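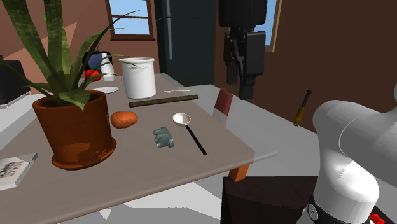
**treasa_c**
I've been trying to settle on a gripper for the Samedari tabletop tasks before we spend money on hardware, so everything so far is in sim. The choices are the linkage type with the flat fingers and the Bomico parallel jaw. I wanted a mix of easy and annoying shapes on the table, so there's a potato, a ladle with a round bowl and a thin handle, a fork behind the long brown bar, and a potted plant whose leaves get between the camera and half the things at the back. Same arm and same controller for both grippers. 186 attempts in total, and the linkage is ahead on the potato and behind on the fork. Has anyone here run both?

**HSolheim**
Ran both at Carnden in January. Linkage was better on anything lumpy. For the fork I'd look at your finger pads before blaming the mechanism. Fingertips on a linkage swing through an arc as they close, so the height at contact isn't the height you commanded. If your controller ignores that, you miss thin things.

**treasa_c**
It ignores it. I'm commanding wrist pose only.

**HSolheim**
Then that's your fork problem.

**berhanu_h**
Not convinced. I had the arc correction in from the start and thin handles were still poor, 2 good grasps out of 30 on a flat spoon. I think it's friction settings. Default contact parameters are too slippery for smooth surfaces, and you end up comparing parameter files instead of grippers. What does it look like close up on something simple, like a cylinder?

**treasa_c**
Fair enough, here's one. 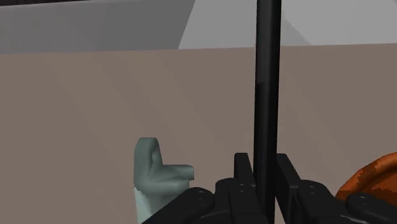
*Flat fingers either side of the black rod, linkage gripper*

The rod is what I use to check alignment. I set the fingers up parallel to it and look at the gap on each side before closing. Left and right don't always meet it at the same moment in my logs.

**berhanu_h**
If one side gets there first, it pushes the object before the other side arrives. On a rod that's standing up you'd hardly care. On a fork lying flat it's enough to lose it.

**eimeard**
Can I disagree with the whole setup a bit? You're picking a gripper with one camera position and a leafy plant in the way. If the pose estimate of the fork is off by a centimetre, neither gripper will save you. I'd sort the camera out first, then compare. At Lyons we wasted weeks on jaws when the trouble was the view.

**HSolheim**
She can use ground truth poses in sim though. Take perception out of it and run the gripper test on its own.

**eimeard**
Sure, but then she finds out how it goes in a world with perfect poses. The hardware won't have those.

**treasa_c**
I'll do both. Ground truth first, then a second camera from the other side of the table with the plant left where it is.
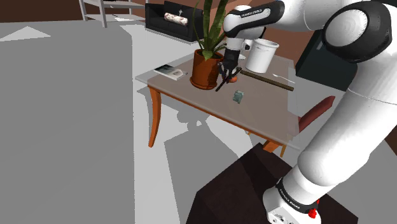 **thinh_tu**
Do you need to retune the controller when you swap from the linkage to the parallel jaw?

**HSolheim**
Update the payload mass and centre of mass, then check the tool offset. Leave the gains alone unless you see it oscillate near contact.

**thinh_tu**
Thanks. I'd only changed the offset, so that explains the sag.

**berhanu_h**
Treasa, if you rerun it, please post the friction values along with the success rates. I can match them on my side and we'd have something to compare.

**treasa_c**
Will do. Ground truth run is finished for the linkage with the arc correction in: 23 out of 30 on the fork, friction left at default. So Helge's point holds up, at least for this one. Bomico run is queued next and I'll put both parameter files up with it.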